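Student Projects › Housing and Interiors › Year 2

Moisture and Condensation in Rented Bedrooms: A Small Survey at Kundley
By Thaddeus Ambrose
September

1. Introduction

Condensation is the most common complaint made by tenants of older terraced housing in Kundley, and most of the complaints concern bedrooms. A sleeping adult gives off water vapour through the night in a room that is usually closed and often unheated. When the vapour meets a cold surface it condenses, and if the surface stays damp for long enough mould will grow on it.

The project set out to measure relative humidity and surface temperature in two bedrooms over one heating season, and to compare the results with what the occupants reported. A second aim was to find out whether furniture layout has an effect that can be measured with cheap equipment. Advice leaflets for tenants usually say that beds and wardrobes should be kept away from outside walls, but the ones I collected did not say how far.

2. The rooms

Both rooms are on the first floor of solid-walled brick houses. Room A is in Lyons Street and faces north. Room B is in Erow Terrace and faces south-west. Each has one outside wall, one sash window that has been painted shut at the top, and a single radiator below the sill. Neither has a working trickle vent. The floor areas differ by less than a square metre, so no correction was made for volume.

Each room was occupied by one person throughout. The occupants agreed to keep the door shut between 11 pm and 7 am and to note any night when they did not.

3. Background

Relative humidity depends on temperature as well as on the amount of water in the air. Air at 20°C and 50 per cent relative humidity has a dew point a little above 9°C. Any surface below that temperature will collect water. In a solid-walled house the inside face of an outside wall may fall below it on a cold night, particularly in corners and behind large objects, where room air does not circulate and the radiator has little effect.

Soft furnishings complicate the matter. Mattresses, blankets and curtains take up moisture when the air is humid and release it when the air is drier. This buffering smooths out the peaks but also means that a room can stay humid for some hours after the occupant has left it. A bare room and a furnished room with the same ventilation will therefore give different curves.

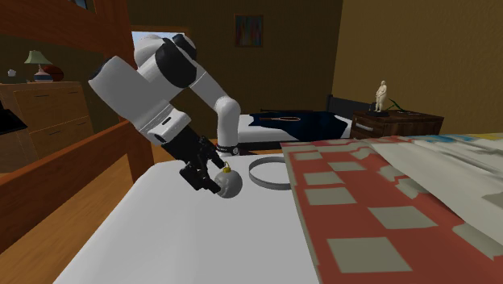 Figure 1. Simulated bedroom with a broad white surface and wooden structure.

For the modelling part of the work the bedroom was treated as a single zone with one moisture source, one air change rate and a lumped term for absorption. This is a crude method. It cannot say anything about corners or about the gap behind a bed, and those had to be dealt with by measurement.

4. Method

Two Bitano loggers were used in each room. One hung from a picture hook at head height on an inside wall. The other was fixed low on the outside wall, behind the headboard, with a surface probe held on by tape. Readings were collected into a spreadsheet and checked by hand for gaps. After the faulty periods were removed, 2835 readings remained for Room A and 1568 for Room B. The shortfall in Room B was caused by a flat battery that went unnoticed during the holidays.

The loggers were compared before use by leaving them together in a closed box over a salt solution. One read 2 per cent high and its results were adjusted. The surface probes were checked in iced water only, so errors at higher temperatures are not known.

In the first half of the period the bed in each room stood against the outside wall. In the second half it was pulled out to leave a gap of 100 mm. No other furniture was moved. Outdoor temperature was taken from a thermometer in the yard at Lyons Street, which is sheltered and probably reads slightly warm.

5. Results

The overnight rise in humidity was present in both rooms and had much the same shape. It climbed steeply in the first two hours after the door was shut, then levelled off. In Room A the level remained high until the middle of the morning. In Room B it fell sooner, which is consistent with solar gain through the window, although the missing data make this less certain than it would otherwise be.

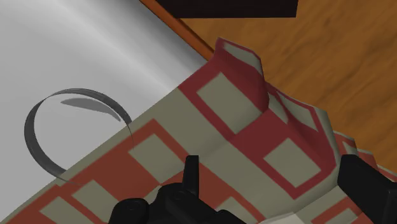
Moving the bed had a clear effect on the temperature of the wall behind it. With the headboard against the wall, the surface was colder than the exposed part of the same wall on most nights. With the gap in place the difference became small, and on mild nights it could not be separated from the error of the probes. Humidity at head height did not change, as would be expected, because the amount of water entering the room was the same.

The occupant of Room A had reported a musty smell behind the bed and a grey patch on the paint. The patch was cleaned before the second half of the work and had not returned when the loggers were taken down. The weather was also milder by then, so the bed position cannot be given all the credit.

6. Discussion

The single-zone model matched the overnight rise in Room A fairly well once the absorption term had been adjusted. Without that term it overestimated the peak and dropped too quickly in the morning. The adjustment was made by trial and error and the value should not be applied to other rooms.

The main weakness is the order of the tests. Both beds were moved at the same time, when one could have been left in place as a control. Swapping the arrangement every fortnight would also have spread the effect of the weather. A further problem is that door opening was recorded by the occupants themselves – the notes from Room B stop well before the end of the period.

Air change rate was estimated and not measured. A tracer gas test was considered but the department's equipment was out on loan.

7. Recommendations for further work

Repeat the measurements with at least one control room. Fit a contact switch to the door. Test gaps of 50 mm and 150 mm as well as 100 mm, and place a third probe in the upper corner of the outside wall, where mould was visible in both houses at the first visit.

It would also be useful to repeat the work with the upper sashes freed. The landlord of the Erow Terrace house has agreed to this in principle, subject to the cost of redecoration.

© Kundley Student Projects. Reports may be copied for teaching use. Contact us | Back to top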